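Jamier、施設の「お茶の時間」を支える双腕ロボットシステム「Wulteo」の導入を開始
注ぐ仕事を機械と分けあい、職員が利用者さまのとなりに座れる時間をつくります

Jamier株式会社(以下、Jamier)は、介護施設や福祉事業所での飲み物の準備を手伝う双腕ロボットシステム「Wulteo」を、介護サービス事業所「Likov」に導入することになりましたので、お知らせいたします。5月から配膳室の一角で運用を始め、ボトルから一人ひとりのカップへお茶や水を注ぐ作業を、職員の皆さまと分担してまいります。

介護の現場で働いたことのある方なら、水分補給の時間がどれほど慌ただしいものか、よくご存じのことと思います。湯のみやカップを並べ、ボトルを開け、注ぎ、こぼれたら拭き、とろみが必要な方の分を分けて、名前を確かめて運ぶ。ひとつひとつは小さな作業ですが、これが朝、昼過ぎ、夕方と続きます。Likovでは1日に約255杯の飲み物を用意しており、その大半を、ほかの仕事の合間に職員が立ったまま注いできました。

「Wulteo」が受け持つのは、そのうちの「注ぐ」という部分です。ボトルをつかみ、持ち上げて横に倒し、口をカップの上まで運んで傾ける。人なら会話をしながらでもできてしまう動きですが、アームに覚えてもらうとなると、これがなかなか奥の深い仕事でした。

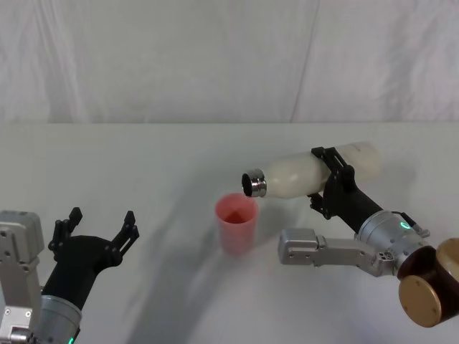 Jamier株式会社 現場自動化推進室

このたびの導入にあたりまして、私ども現場自動化推進室がこれまでどのようなことを考え、どこでつまずき、Likovの皆さまに何を教えていただいたのか、少し長くなりますがお話しさせてください。

■ 開発のはじまりは配膳室の見学から

当室が最初にLikovをお訪ねしたとき、実はお茶の話をするつもりはありませんでした。ご相談いただいていたのは洗濯物やシーツの運搬で、私たちも台車型の搬送機の資料を鞄いっぱいに詰めて伺ったのです。ところが、廊下の幅を測らせていただいている途中で午後のお茶の時間になり、配膳室の前で足が止まってしまいました。職員の方が片手でボトルを持ち、もう片方の手でカップを押さえ、肩と耳で内線電話を挟んで、それでも廊下を通る利用者さまには笑顔で声をかけていらっしゃる。見事なものだと感心すると同時に、これはお手伝いできることがあるのではと、帰りの車の中はその話でもちきりになりました(搬送機の資料は、結局ほとんどお見せしないまま持ち帰っています)。

その後、あらためて聞き取りの機会をいただいたところ、腕や手首の疲れを訴える声が思いのほか多く寄せられました。中身の入ったボトルは、最初の数杯こそ何ともなくても、フロア全員の分となると手首にこたえます。午後の後半になると注ぐ量が揃わなくなり、記録をつけるときに困る、というお話もありました。水分の摂取量は一人ひとりの体調に関わる大切な記録です。注いだ量が分かっていれば、残った量を見るだけで、どれだけ飲まれたかを書き留めることができます。

■ 普段のボトルと、普段のカップで

「Wulteo」の開発で最初に決めたのは、専用の容器を作らないということでした。自動給茶機のように決まった紙コップを使えば、機械の側はずいぶん楽になります。けれども現場では、この方にはこのカップ、という長年の工夫があります。持ち慣れた重さ、口当たり、色。桃色のカップなら進んで手に取ってくださる方もいらっしゃるのだと伺い、そこは変えずに済む仕組みにしようと、早い段階で心を決めました。

そのため試験では、肩の丸い白いボトルと、上に向かって少し広がった桃色のプラスチックのカップという、どこの棚にもありそうな組み合わせを繰り返し使っています。肩が丸いボトルは、持つ位置が少しずれるだけで傾き方が変わります。つかむ場所が底に寄れば口が先に下がり、首に寄れば今度は持ち上げにくくなる。ちょうど胴の中ほどを上下から挟むのが落ち着きどころだと分かるまで、ずいぶん遠回りをいたしました。

カップのほうにも、別の難しさがあります。薄いプラスチックのカップは軽く、空のうちは指先がふれただけで動いてしまいます。注ぐ高さを上げれば縁に当たる心配はなくなりますが、そのぶんはねやすくなります。縁のすぐ上、わずかに脇へ寄ったところにボトルの口を持ってきて、そこからゆっくり傾ける。いまの「Wulteo」の動きは、こうした試行の積み重ねでできています。
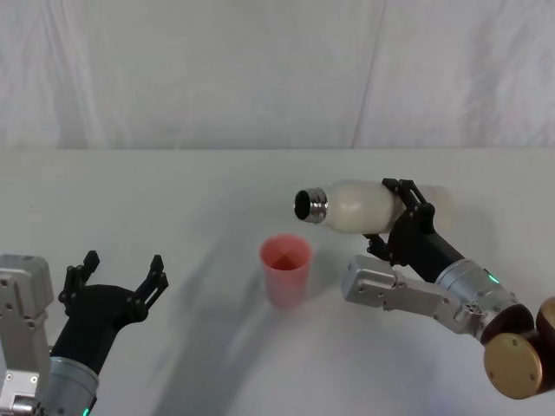 お茶くらいは人の手で淹れてあげたいという気持ちが、いまでもまったくないわけではない、けれど注ぐことに追われて顔も見ずにカップを置いてきた日のことを思い出すと、どちらがあたたかいのか分からなくなる。事前の説明会のあとには、そんなご感想も寄せられました。

このお言葉は、当室の中でも何度も話題にのぼりました。機械に任せてよいことと、人の手に残しておきたいこと。その境目は私たちが決めるものではなく、働く方々が日々の中で動かしていくものだと考えています。「Wulteo」には、誰の分をどのカップに注ぐかを職員が自由に選べる画面を付けました。今日はこの方の分は自分で注ぎたい、と思えば、その一杯を外すだけで済みます。理由を入力する欄もありません。

■ 働く人にとって何が変わるのか

Likovでは本格運用に先立ち、4か月の試行期間を設けました。参加してくださったのは12名の職員の皆さまで、日勤の方も遅番の方もいらっしゃいます。試行中は、お茶の時間のたびに「Wulteo」のそばに付いていただき、動きが気になったらすぐに止める、カップを置く向きを変えてみる、といったことを重ねていただきました。

変わったことの筆頭は、やはり立ち位置だそうです。これまで配膳室で壁に向かって注いでいた時間に、食堂のほうを向いていられるようになりました。カップを並べ、ボトルのふたを外して所定の場所に立てたら、あとは画面で開始を押します。注いでいるあいだに、椅子を引くお手伝いをしたり、おしぼりを配ったり、昨日の相撲の続きを聞いたりすることができます。

一方で、増えた仕事もあります。始業前には指先の汚れを確認して拭き取る作業があり、ボトルの置き場所がずれていれば直さなければなりません。とろみを付けた飲み物は流れ方が大きく異なるため、現時点では「Wulteo」の対象に含めておらず、これまでどおり職員の手で用意していただきます。熱い飲み物も同様です。まずは常温のお茶と水から始め、対象を広げるかどうかは現場のご意見を伺いながら相談してまいります。

また、導入によって配膳に関わる職員の人数を減らす予定はないことを、Likovと当社のあいだで確認しております。生まれた時間の使い道についても、試行に参加された皆さまの話し合いで決めていただきました。見守りと会話にあてるほか、夕方の記録を少し早めに始められるようにするとのことです。残業が減るとうれしい、という率直なお声もあり、こちらも大いに期待しているところです。

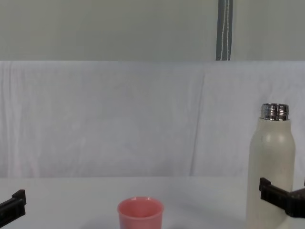
配膳室での使い勝手については、置き場所のことも欠かせません。試行の初めのころ、私どもはカップを作業台の奥に並べていただくようお願いしていました。アームの都合だけを考えれば、それがいちばん広く動けたからです。ところが実際に並べてみると、小柄な方には奥まで手が届きにくく、身を乗り出すたびに腰に負担がかかってしまう。腰を守るための機械で腰を痛めては元も子もない、とお叱りをいただき、手前側でも作業できるように動きを一から見直しました。

動作の速さも、ご意見を受けて変えた点のひとつです。当初の設定は、いま振り返ると少しせっかちでした。速く注げるに越したことはないと思い込んでいたのですが、そばに立つ方にとっては、次にどちらへ動くのかが分かることのほうがずっと大切だったようです。現在は動き出しをゆるやかにし、カップの上に来たところで一呼吸置いてから傾けるようにしています。この一呼吸が、急須で注ぐときの間合いに似ていると喜んでいただけたのは、開発側としても思いがけないことでした。

■ 二本の腕を使う理由

見学にお越しになる方から、注ぐだけなら腕は一本でよいのでは、というご質問をよく頂戴します。たしかに、カップがじっとしていてくれれば片腕で足ります。右の腕がボトルを持っているあいだ、左の腕は指を開いたまま待っていることも多く、手持ち無沙汰に見えるかもしれません。

それでも二本にしたのは、カップの位置を直したり、注ぎ終えたものを脇へ寄せたりと、もう片方の手の出番が配膳の仕事にはいくつもあるためです。人の手でも、片手でボトルを持ちながら、もう片方はいつでも出せるように空けているものだと思います。職員の皆さまの動きをよく見せていただくうちに、この「空けておく手」の値打ちがだんだん分かってまいりました。
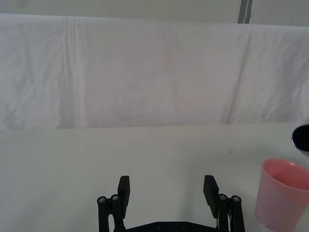

左右の役割は固定されたものではなく、設置場所に合わせて入れ替えることもできます。Likovの配膳室では冷蔵庫の扉が右に開くため、ボトルは右側、カップは中央寄りという配置に落ち着きました。別の建物に置くことになれば、また一からご相談しながら決めてまいります。

■ 今後の予定

Likovでの本格運用は、朝、昼過ぎ、夕方という1日3回のお茶の時間に合わせて行います。最初のひと月は当室の担当者が毎回立ち会い、その後も定期的にお訪ねして、気になる点を伺います。連絡帳を配膳室の棚に置かせていただいておりますので、音が気になる、画面の字が小さいといった細かなことも、どうぞ遠慮なくお書きください。

秋からは、グループ施設「Mendoza」での試行も計画しています。Mendozaは食堂と配膳室がひと続きになった造りで、利用者さまからもアームの動きがよく見える環境です。すでに、近くで眺めてみたいというご要望と、できれば見えないところに置いてほしいというご要望の両方をいただいております。どちらももっともなお気持ちですので、目隠しの有無や置き場所を、実際にお試しいただきながら決めていく考えです。

あわせて、同じようなお悩みをお持ちの事業所の皆さま向けに、配膳室の見学と個別のご相談を受け付けます。導入を前提としないお話でも構いません。うちの湯のみでも注げるのか、狭い台でも置けるのか、そういったところから一緒に考えさせていただければと思います。普段お使いのボトルやカップをお持ちいただけますと、話が早く進みます。

■ 「Wulteo」の概要

名称:双腕配膳支援システム「Wulteo」
用途:介護施設、福祉事業所などでの飲み物の準備
対象:常温のお茶および水(とろみを付けた飲み物、熱い飲み物は対象外)
導入先:介護サービス事業所 Likov
運用開始:5月
試行予定:Mendoza(秋以降)

■ 本件に関するお問い合わせ

Jamier株式会社 現場自動化推進室 広報窓口
受付時間は午前10時から午後4時までです。見学をご希望の方は、事業所名とご希望の時期を添えてお申し込みください。お茶の時間に合わせたご見学は人数に限りがありますので、日程の調整をお願いする場合がございます。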